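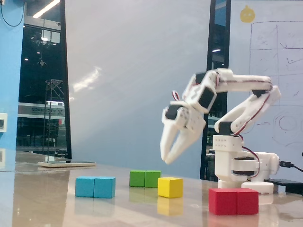
Wooden blocks from the Elano set, sorted by color on the glossy table at Zendska. I bought the box of 200 in June and have been going through it a few at a time. The pairs go together - light blue, green and red - and the yellow one is on its own. They are plain wooden cubes and the colors are easy to tell apart, even in the evening when it is dark outside the window. More sets will be added to this page as I sort them.

Home | Galleries | Blocks | About

Recent galleries
Brillier puzzle boards
Chae stacking rings

Contact: Joon-young Yang
© 2018 Zendska
Back to top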